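List home | Threads | Authors | Search | Subscribe

Subject: Re: finger pads and the wear rule
May 2023

On the Davham list, Bùi wrote:
> Do we really need a written rule for finger pads? At Prinby we
> swap them when the grip feels off. Draft 2 says every 200 cycles,
> and that seems like a lot of rubber.

I love this question, and yes, please let's write it down! "Feels off" means something different to every shift. We have kept a pad log since January - 1664 grips so far - and it's the most useful page in our binder.

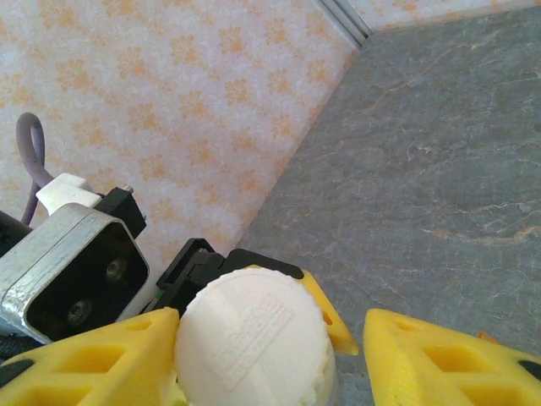 Round white part between the yellow fingers, dark pads on both.

What I'd put in the next draft: look at both pads before each session, write down the part and the grip force, and change pads as a pair. I'd also love a line about keeping the printed label on each part readable, but that can wait for its own thread.

200 is fine as a starting point. Send me your numbers and I'll add them to the Woltard sheet - comments are open for 14 days.

Davham list archive | Contact the list owner | Back to top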